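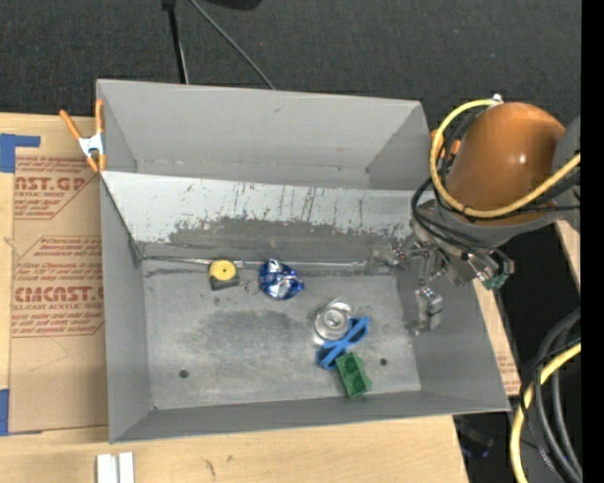

Hala Bouzid
Bench and storage notes, Jastton workshop manual

Section 5: Cleaning and touching up sheet-metal bins

Most of the advice printed on cleaner bottles assumes your bin is dirty. Many old bins are clean and simply worn. Work out which one you have before you spend money.

1. Empty the bin and wipe it with a damp cloth and plain dish soap. Dry it right away.

2. Rub one dark spot with a white rag. If color comes off on the rag, keep washing. If the rag stays white after a minute of rubbing, you are looking at bare or stained metal, and more soap won't change it.

3. Run a gloved finger along the seams and creases. Dirt packs in there. Pick it out with a wooden skewer, never a screwdriver.

CAUTION: Worn edges can be sharp. Wear gloves for steps 3 to 5.

4. Sand flaking paint only. Leave sound paint alone, even if it is ugly. I have yet to see a "full strip and recoat" last longer than a patch on a bin that gets used every day.

5. Wipe off the dust, let the metal dry, and brush on one thin coat of metal primer. Follow with paint if you care about the looks.

NOTE: Danylo Yatsenko swears by a wax finish over bare metal. We tried it on a parts bin in February and it was gone wherever parts slid. Try it on a lid if you must.

6. Let the paint cure for as long as the can says, then double it. Cans are optimistic. A bin painted on Wednesday should not go back to work on Thursday morning.

CAUTION: Do not mix cleaners. Do not use bleach on bare metal, whatever you read on a forum.

Rust converters: they may help on light surface rust. They will not fill a hole, and the claim that they "restore" metal is sales talk. If you can push a nail through the floor of the bin, replace it.

Touch-up primer is on the Rurness order sheet, line 1209. The small can is plenty.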